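**Ticket 1883 — Gripper creeps open during stapler demos**
Site: Wollari bench
Opened: May 15, 2025
Status: open, workaround in place

Teleop demos for the Osis stapler task. When the operator holds the leader handle still for more than 3 seconds, the follower gripper slowly opens. We lost 40 demos to this before someone checked the joint logs. The part in use is the silver stapler, laid open and held by its end.

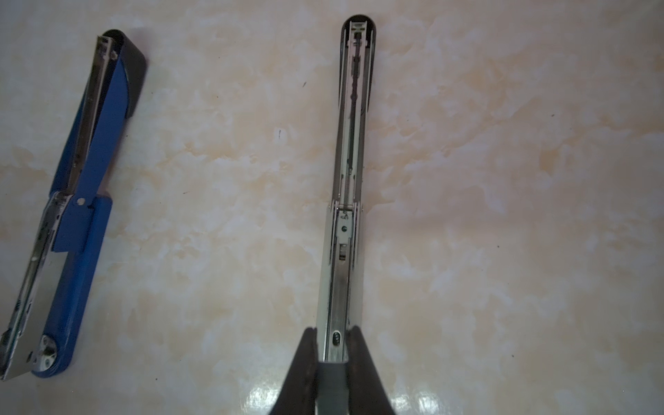

### What we tried

1. Re-zeroed the leader handle. No change.
2. Swapped the USB cable and port. No change.
3. Raised the grip current limit. The creep was slower, but the motor got too warm, so we put it back.
4. Logged the handle encoder with nobody touching it. The reading drifts by 43 counts, always in the opening direction.

Step 4 points to the handle spring and not the follower. Chauhan supplied both handles. The spare from September does the same thing, only less.

### Workaround

Added a deadband to the Zelter config so small handle movements are ignored once the gripper has closed. Fine control near the hinge is a bit worse. Operators should squeeze past the click and then relax slightly. 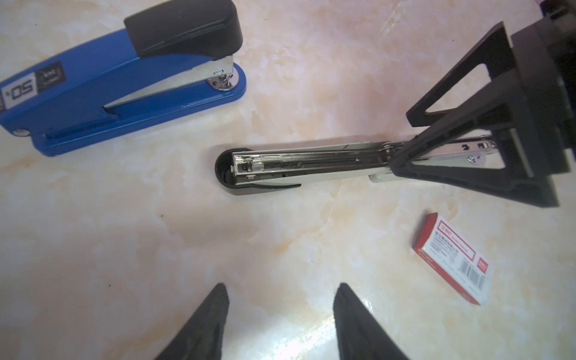 *Opened stapler held at the right end, blue stapler and staple box also on the table.*

Still to do: new springs for both handles, then remove the deadband and re-record the lost demos. Leave this ticket open until then.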